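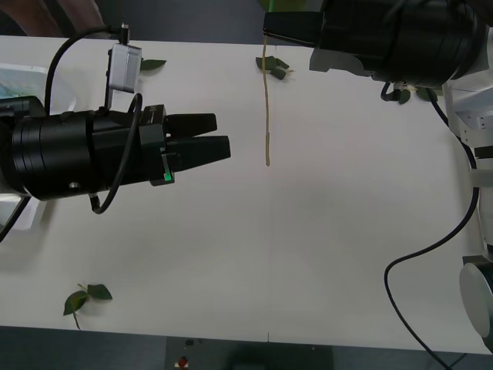
双腕セル「Joto」の設置と日常保守について
Matbridge実装試験室 公式アカウント

当試験室では、造花の取り扱いに用いる双腕セル「Joto」の保守手順を改訂いたしました。7月から適用している内容を、以下の連続投稿にてお知らせいたします。同型のセルを運用されている共同利用機関におかれましては、点検表の更新をお願いいたします。

(1)基本配置
Jotoは、白い作業台を挟んで左右からアームを伸ばす構成です。両アームの先端が台の中央付近で向き合うよう据え付けています。アームの据付位置を変更した場合は、台の継ぎ目を目印とした位置合わせを初めからやり直してください。位置合わせの記録は様式101に記入し、セル脇の保管箱に収めます。

(2)始業点検
電源投入の前に、手首部の固定ねじ、カメラの取付金具、コネクタの差し込みを目視と手触りで確認します。ねじの増し締めは、緩みが認められた箇所に限って行います。増し締めを行った箇所には合いマークを引き直し、古い線は拭き取ってください。

(3)ケーブルの取り回し
改訂にあたり最も多く意見が寄せられた項目です。手首まわりのケーブルには、関節を可動範囲の端まで動かしても張らないだけの余長を持たせます。一方、台上に垂れた部分は作業物に触れることがあるため、低速で全可動範囲を一巡させ、引っ掛かりの有無を確認してください。確認中は1名が非常停止ボタンの前に立つこととします。 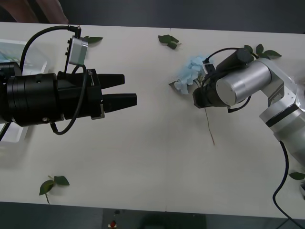

右アームで淡い青の造花を保持した状態。左アームの指は開いている。

(4)保持試験
点検後は、花の部分を含む造花を実際に保持させ、姿勢を変えながら滑りの有無を確かめます。試験は片腕につき3回とし、1回でも滑りが生じた場合は指の内面を清掃のうえ、初回からやり直します。清掃には乾いた不織布を使用し、溶剤は用いません。造花の花弁が指に強く押された場合は、試験後に形を整えてから所定の容器に戻してください。

(5)指の摩耗
指の内面は、細い茎を挟む動作を繰り返すうちに中央から摩耗が進みます。当室のJotoでは、累計運転時間が544時間に達した時点で、右アームの指を左右一組で交換いたしました。片側のみの交換は、閉じた際の合わせ面にずれを生じるおそれがあり、認めておりません。交換部品はClurkanceの標準品です。在庫が一組を下回る前に発注願います。

(6)手首カメラの確認
レンズの清掃後は、茎を保持した状態で映像を取得し、左右の指の間に茎が収まって見えることを確認します。近接した花や葉がぼけて映ることは、異常とはみなしません。判定は、指の先端と茎の境目が明瞭に見えるかどうかで行います。

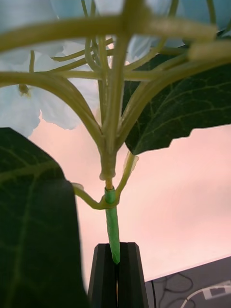 茎の緑色のテープ部分を指で挟んだ状態。手首カメラの映像。

(7)映像が不鮮明な場合
先にレンズ面の汚れを確認し、次に取付金具の角度を確認してください。角度を変更したときは、Chornovol校正板による再校正が必要です。再校正には4姿勢分の映像を用い、結果を前回値と並べて保存します。差が管理値を超えた場合はその日の運転を見合わせ、担当係までご連絡ください。

(8)作業台の管理
台の表面は始業時と終業時に乾拭きします。葉の部品を散らして置く作業では、葉の位置を作業前に映像で記録し、清掃時に取り除いたものを元の位置へ戻せるようにしておきます。造花本体は花と茎の全体が固定カメラに映る位置に寝かせ、両アームを退避させてから手を入れてください。指が開いている場合であっても、電源が入っている間は可動範囲に手を入れないこととします。
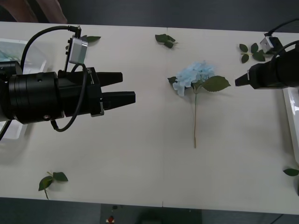

造花を置き直した後は、作業者が台から離れたことを声に出して確認し、操作盤側の担当者が復唱したうえで運転を再開します。この手順は改訂前から変更ありません。

(9)記録の提出
点検表は月末に取りまとめ、翌月の初めに当室へご提出ください。旧様式による提出は8月分まで受け付けます。指の交換および再校正を実施した機関は、実施時の累計運転時間を備考欄に併記願います。

(10)お問い合わせ
改訂後の手順書は、共同利用機関向けの資料棚に掲載しております。内容に関するご質問は、本投稿への返信ではなく、各機関の窓口を通じてMatbridge実装試験室設備係へお寄せください。受付時間は午前9時から午後4時までです。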